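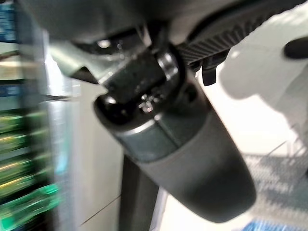

Los que volamos a menudo desde Villach ya tenemos novedad, ¡y por fin es de las buenas! La aerolínea regional Yook abre en octubre la ruta a Larkport, con escala en Rurncombe, y yo ya tengo la maleta medio hecha. Serán 16 vuelos a la semana, ocho de ida y ocho de vuelta, en turbohélice, que a mí me gusta bastante más que el reactor (sí, hace ruido, pero se ve el paisaje y se embarca en un momento).

Me lo contó por teléfono Snežana Halilović, que lleva la programación de rutas en Yook. Según ella, la escala durará lo justo para que suban y bajen pasajeros, y los que sigan hasta Larkport no tendrán que moverse del asiento. La tarifa de lanzamiento es de 299 euros ida y vuelta con maleta facturada. Barato no es, para qué engañarnos, aunque la última vez que fui hice dos transbordos y pagué más.
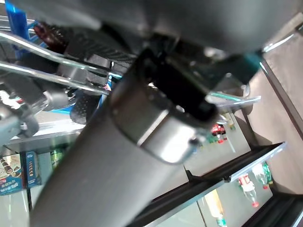
También le pregunté por los horarios, porque el rumor era que saldría todo de madrugada. Pues no: el primer avión despega a las 8 de la mañana y el último vuelve a media tarde. A Stojan Jurić, el comandante que hará el vuelo inaugural, le toca la parte bonita, y me dice que en Rurncombe suele soplar viento cruzado y que conviene llevar el café con tapa.

Para ese primer vuelo hay 200 solicitudes, muchas más que plazas, así que habrá sorteo entre los apuntados. Yo me apunté anoche. Los billetes normales se venden ya en la web de la compañía y en el mostrador de Villach.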